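Ticket 932
Opened: 08/05/2026
Site: Kundorton office, second floor break room
Category: Vending and snack supply
Supplier: Plirkau
Status: Closed

Reported problem

The snack-size candy in the break room keeps getting mixed up when it is restocked. The cookies and creme bars end up in the bin labeled for plain milk chocolate. People with allergies go by the bin label, so this needs to be fixed at the supply end as well as in the room.

First reply from facilities

Please tell us which bin is affected, what the wrapper looks like, and whether the bars came from an opened bag or a sealed one. Please also check the number on the shipping carton.

Update from requester

The affected bin is bin 4, left side of the counter unit. The carton number is 342. The bag was sealed when I opened it. I took the bars out and put them on the table to sort them by wrapper. The ones that don't belong have a white wrapper with a blue seal on the end and say cookies 'n' creme on the side. They are Hershey's, same as the rest of the order, so it is easy to miss when you are pouring from the bag.

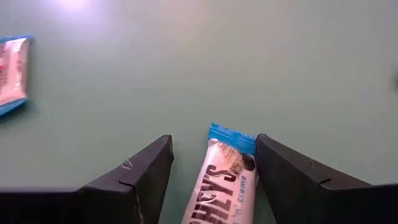
I have moved all the white ones to a paper bag and left it in the cabinet over the sink. Bin 4 is empty for now and has a note taped to it. I wiped it out before putting the note on. Bin 2 was checked too and had only what the label says.

Reply from facilities

Thank you. Carton 342 was packed by Plirkau as part of the Anden order. The packing slip lists milk chocolate only. We have asked them to check the slip against what went in the carton. Please do not refill bin 4 until we hear back.

Update from facilities

Plirkau answered. The carton was filled from the wrong shelf. The packing slip was printed from the order, so it did not show the mistake. They are sending a replacement carton and do not want the wrong bars returned.

Steps to take when the new carton arrives:

Open the bag over the table, not over the bin.
Look at the wrappers before pouring.
Fill bin 4 and take the note down.
Print a new label for the spare bin next to the napkins and put the cookies and creme bars there. The label needs to list milk, soy and wheat if those are on the bag. Copy it from the bag and don't go from memory.

Update from requester

New carton came in. Contents match the slip. Bin 4 is filled and the note is down. The spare bin has a label with the ingredients copied from the bag. The old label on bin 4 was peeling at one corner so I replaced that as well.

Resolution

Wrong item packed by supplier. Replacement received and bins relabeled. Ticket closed at requester's request. Reopen under the same number if it happens again.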